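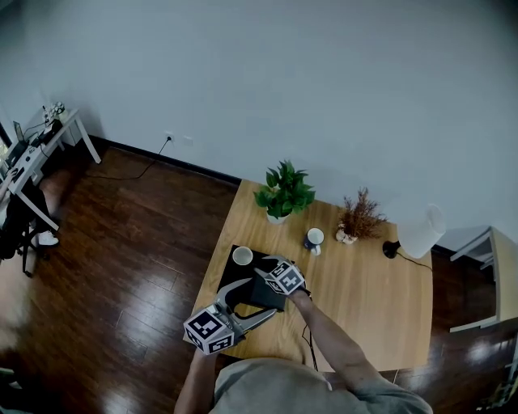 Prasilo self-watering pot, 2 litre

We've been growing houseplants for a long time and have killed our fair share of them, mostly with kindness (a splash every time we walked past with a watering can). The Prasilo is the pot that finally broke the habit. It's a simple thing, a pot inside a pot with a wick between the two, and we love it so much that there's one in nearly every room at Anaveo now.

How it works

The outer pot holds the water and the inner pot holds the plant. A thick cotton wick runs up through the base of the inner pot into the compost, and the compost draws up what it needs. When the top dries out a bit, more comes up. You fill it through the little spout at the side, and a float in the spout rises as the water does. Stop when the red line shows. If you carry on past it there's an overflow hole, so have a saucer ready the first time until you get a feel for it!

In our own front window, which faces west and gets properly warm in June, a peace lily goes nine or ten days between fills. A snake plant in the hallway goes so long that we forget when we last did it.

What likes it and what doesn't

Peace lilies are the stars, they really do perk up. Pothos, philodendron, spider plants and ferns all do well too, and basil from the supermarket lasts far longer than it has any right to. Rubber plants are happy as long as you let the reservoir run dry for a few days before you top it up.

Please don't put cacti or most succulents in one. They'll rot. String of hearts sulked in ours for a whole winter and only recovered once it was back in terracotta. Orchids want bark and air, so leave them where they are.

Potting up

Soak the wick for ten minutes first, as a dry one takes ages to get going. Thread it through the base so that half is inside the pot and half hangs down. Put in a couple of centimetres of compost, spread the top of the wick out over it, then set the plant in and fill round the sides. Firm it gently, and leave a finger's width at the top.

Water from above for the first two weeks. The roots need time to find their way down, and a newly potted plant that looks limp is usually one that was left to the wick too early. After that, fill the reservoir and leave it be.

We use an ordinary peat-free houseplant mix with a handful of perlite. Very fine seed compost packs down and stays soggy, and chunky bark mixes don't pull the water up at all.

Care

Rinse the outer pot every couple of months. In hard water areas you'll get a chalky ring at the fill line, and a wipe with white vinegar shifts it. Wicks last a year or so. If the water level stops dropping and the compost feels dry, the wick has most likely clogged, and swapping it is a five-minute job with a pencil to poke it through. Green algae can grow in the spout in strong sun. It does the plant no harm but it isn't pretty, so we keep an old toothbrush by the sink.

Details

Reservoir: 2 litres
Empty weight: 1,361 g
Height: 252 mm
Finish: glazed outer pot, unglazed inside
Colours: chalk, moss, slate
In the box: outer pot, inner pot, float, one wick fitted and one spare
Spare wicks: Lencho cotton, sold in packs of five

The weight surprises people. It's a solid pot and it stays put when a big leafy plant starts leaning towards the light, but do think about it before you put one on a narrow shelf. Full of water and damp compost it's a good deal heavier again.

The smaller Clustulness pot takes the same wick, and it's a lovely size for herbs or a young fern on a kitchen windowsill. Its float is shorter, so the two aren't swappable.

Delivery and returns

Every pot is packed by hand in shredded card. If yours arrives chipped, send us a photo and we'll post another, and you're welcome to keep the chipped one for the garden. Unused pots can come back within 45 days.

Moss is out of stock at the moment. The next firing is due in the shop soon, and you can leave your email below to hear when it lands.

Page updated 17/07/2023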